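首页 学院概况 学生项目 下载中心

共享自习桌面使用习惯与清洁意愿调查
学生项目报告

课程:环境行为研究方法
执笔:Sneha Singhal

一、研究背景

Hukville校区图书馆自九月起延长开放时间,自习区座位的周转随之加快。同一张桌子一天内往往由多名学生先后使用,桌面和公用外设的清洁由谁负责,现行规定并未写明。本项目以此为切入点,考察学生对共享桌面的使用习惯,以及在何种条件下愿意自行清洁。

二、调查方法

本组在Tomar楼和Pilen楼的自习区发放纸质问卷,共收回有效问卷300份。问卷分为使用时长、随身物品、清洁行为和改进意见四个部分。另在两栋楼各选一处座位区进行观察,每次观察由两名组员分别记录,事后核对。观察记录不涉及个人姓名和学号。

三、主要结果

多数受访者表示入座前会查看桌面是否有残留物,但主动擦拭者较少。未擦拭的原因以“手边没有用具”居多,其次为“赶时间”。Tomar楼在入口处设有擦拭巾取用点,该楼受访者的清洁频率高于Pilen楼。

就物品而言,受访者认为键盘和鼠标比桌面更需要清洁,而实际清洁时的顺序恰好相反。访谈中有同学提到,鼠标滚轮与外壳的缝隙不易处理,往往只擦外壳表面。 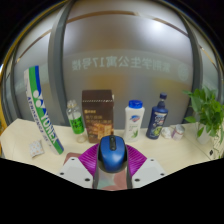
图1 蓝色外壳鼠标,中部黑色条带处为滚轮

四、试行措施

根据上述结果,本组向图书馆提出试行方案,在Pilen楼增设5处取用点,配备Sanitz擦拭巾,并张贴简要使用说明。试行持续3周,共消耗擦拭巾约1,000片。靠近出口的取用点消耗较快,靠窗一侧消耗较慢,后续布点时应予以调整。

五、局限与建议

本次调查样本以本科生为主,研究生和夜间使用者的意见反映不足。试行期间恰逢期中考试,座位使用率偏高,消耗数据不宜直接推算至全学期。建议图书馆在座位管理规定中增补公用外设清洁条款,明确补货周期,并于下学期开学后再次进行问卷调查。

问卷原件由课程办公室保存,如需查阅,请向任课教师提出书面申请。

最后更新:2024年12月6日

相关报告
Pilen楼自习区夜间照明情况调查
校园饮水点分布与使用需求分析
Hukville校区自行车停放秩序研究
图书馆储物柜借用制度评估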